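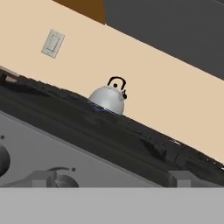 One visitor to the Cernitz open day asked whether the robot would ever be let near a real kitchen, and, if so, whose. We had no answer ready, and the remark shaped most of what follows.

4.2 The open-day session

Visitors chose an episode from the Vovwood simulator and watched the policy attempt it on a wall screen. Over the day we ran 1,161 episodes, comfortably past the 1,000 we had promised the funder. The kettle task (Figure 3) was by far the most requested — people have strong views on kettles.

Figure 3. Simulated stovetop with kettle, tilted view.

Requests also exposed a weakness in our protocol. Visitors liked to repeat whatever had just gone wrong, so failures are overrepresented, and 17 episodes were stopped early to let the next group in. We exclude those from the analysis. The Cemano baseline was not shown, having declined to start.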